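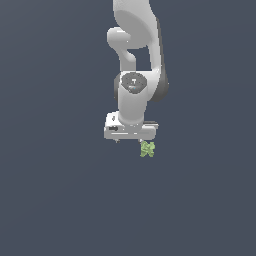

Chapter 4
Surface Finish and Perceived Color

The color of a coated surface depends on the pigment, on the light that falls on it, and on the texture of the top layer. A gloss finish reflects light in one main direction and shows sharp highlights. A matte finish scatters the same light over a wide range of angles, so that a curved part, such as the rounded white shells set against blue-gray at the head of this chapter, shows soft shading and no hard line between light and dark. The pigment may be identical in both cases.

This chapter treats gloss as a measured quantity. Section 4.1 defines the gloss unit, in which a polished black glass standard is assigned the value 100. Section 4.2 covers the choice of measuring angle. Section 4.3 follows a batch of white enamel from the Skundville plant through 3,000 hours of outdoor exposure — a test in which gloss fell to 40 well before any change in color could be measured.

Readers should know the reflectance curves of Chapter 3. Problems marked with a star use the Brurkell data in Appendix B.

4.1 The Gloss Unit

Gloss is the ratio of light reflected from a sample at the mirror angle to light reflected from the standard under the same conditions.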